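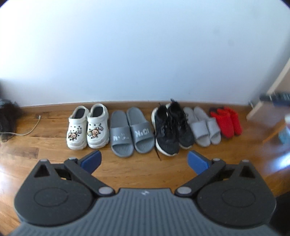
# Foire aux questions : les robots et le ménage

Les questions nous arrivent surtout après les soirées portes ouvertes de l'atelier Atetti. Nous y répondons à plusieurs, avec beaucoup de plaisir et quelques désaccords ! Page revue en avril par Sobia Pirzada et Chantal Kowalchuk.

## Un robot peut-il ranger les chaussures de l'entrée ?

Oui, parfois, et c'est déjà formidable à voir. Une rangée contre un mur, avec des sabots, des claquettes, des baskets et des chaussons, c'est un excellent terrain d'essai : chaque paire se saisit autrement. Une claquette se prend bien par la bride. Un chausson pelucheux s'écrase sous les doigts. Quant aux baskets, le lacet qui traîne par terre reste notre bête noire : la pince attrape la chaussure et le lacet part accrocher la voisine.

## Et reconnaître les paires ?

De gros progrès de ce côté. Deux paires de claquettes grises, l'une plus claire que l'autre, posaient encore problème à notre premier modèle. Le nouveau s'en sort bien en lumière douce, moins bien quand le parquet renvoie le soleil. Distinguer le pied gauche du pied droit, ça marche presque toujours (sauf chaussure retournée, on y travaille).

## Combien de démonstrations faut-il pour apprendre un geste ?

Pour « prendre une chaussure et la poser contre le mur », nous en avons enregistré 400, dont une à jeter parce que Shoaib Rana avait oublié de lancer l'enregistrement du son. Il en reste donc 399, et oui, il en entend encore parler. Pour un geste plus simple, comme pousser une porte de placard, quelque 300 suffisent.

## Faut-il un robot pour enregistrer ces démonstrations ?

Non ! Une pince tenue à la main fait très bien l'affaire. On la promène chez soi, on range comme d'habitude, et la caméra embarquée garde la trace du mouvement. Hina Hayat a appris à s'en servir en une matinée.

## Quelles corvées sont vraiment à portée aujourd'hui ?

- Ramasser des objets rigides sur un sol dégagé : oui.
- Passer l'aspirateur : oui, depuis longtemps, à condition de relever les câbles.
- Plier le linge : lentement, et les chaussettes nous résistent.
- Nouer des lacets : en démonstration, sur une chaussure bien calée. Chez vous, pas encore.
- Récurer une baignoire : non.

## Et en atelier ou en entrepôt ?

C'est plus avancé, car on peut y fixer la place des choses. Chez Khokhar, à Brondside, un bras met des chaussures en boîte sur 2 postes. Il se trompe encore quand le papier de soie dépasse, alors une personne vérifie avant fermeture.

## Quand pourrai-je en avoir un chez moi ?

Nous ne donnons pas de date. Zubaida Sandhu est la plus optimiste de l'équipe, Chantal la plus prudente, et elles ont toutes les deux de bons arguments. Un robot qui range l'entrée pendant qu'on prépare le dîner, sans surveillance, nous ne l'avons pas encore.

## Puis-je participer ?

Avec joie. Il suffit d'un bout de couloir et de chaussures de formes variées, même usées. Écrivez à l'équipe Irkureck en précisant le type de sol.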